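Workshop notes, Benisix bench, last revised April 5, 2022

Tips for recording pick-and-place examples with light packaged goods. The arm is driven by hand through every example, and the learning system is trained on what was recorded. A poor example costs more than a missing one, so most of these notes concern preparation.

## Fingers and wrapping

- Wrap both fingertips before the first example of a session. Bare plastic slides on glossy film.
- Use a thin, soft covering and accept the creases. Stretching it flat makes it split sooner.
- Keep the roll of tape within reach. Rewrap both fingers together, even if only one has gone.
- Note the example number at which the wrapping was changed. In November we failed to do this and could not explain a shift in grip width between two batches.

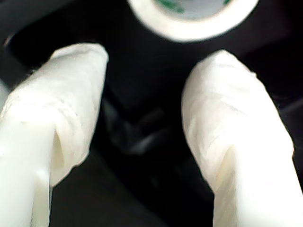
## Lighting and background

- Set the lamp first, then the camera exposure, and leave both alone until the batch is finished.
- White fingers under a strong lamp lose their edges. Lower the lamp until the fingertip outline holds on the monitor.
- A dark tray gives good separation from a pale wrapper. It does little for a dark one.
- Wipe the bench. Crumbs and specks are recorded along with everything else.

## Gripping a wrapped snack

1. Bring the open fingers down on either side of the packet, with the gap centred on its long axis.
2. Close slowly until the film begins to dent, then stop. Further pressure breaks the contents.
3. Hold for 2 seconds before lifting. The pause gives the training data a clear boundary between grasp and lift.
4. Lift straight up. Do not correct the angle in the air.

Printed wrappers are useful here. Bold outlines and lettering show on the finger camera whether the packet has turned in the grip, and a plain wrapper hides this.

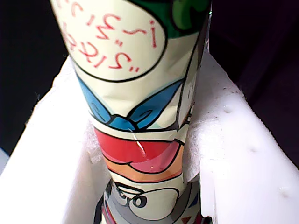 **Should failed grasps be kept?**

Keep them, in a separate folder, with the cause in the file name. Ours are split into "slipped", "crushed" and "missed". Delete only those in which the recording itself is faulty, such as a dropped camera feed.

## Placing and varying the start

Mark the tray's position on the bench with two pencil lines at one corner. Check it against the lines at the start of each batch.

Vary the packet's starting position on purpose. Operators left to themselves put it in the same place every time, and the trained system then reaches for that place whether or not anything is there. We use a printed list of start positions and tick them off. The Grutex batch had 121 examples, of which 64 began from nearly the same spot; it was recorded again in full.

Packets longer than the compartment may rest with a sealed end on the rim. Treat this as a valid start, but give it its own tag.

Cables need a check of their own. Move the arm to its furthest reach by hand and see that no wire tightens or drags across the tray. Clip any slack to the bench, clear of the packet.

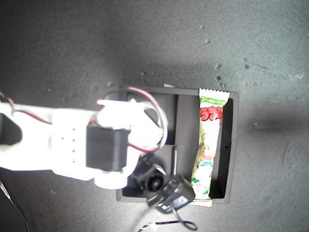 Janka Oravec writes that she would change the order: "I run the cable check before the lamp. If a cable has to be moved, the camera often moves with it, and then the exposure work is wasted." She also replaces the packet after every tenth grasp, as creased film grips differently from new.

The second point has been adopted. The first is left to the operator.

## Filing

- One folder per batch, one text note per folder: operator, lamp setting, wrapping change, packet type.
- Number examples continuously across batches. The Wolholm set stands at 2,413 and has no repeated numbers.
- Play back the first and last example of each batch before clearing the bench.
- Send corrections to this page to Romana Havlíček.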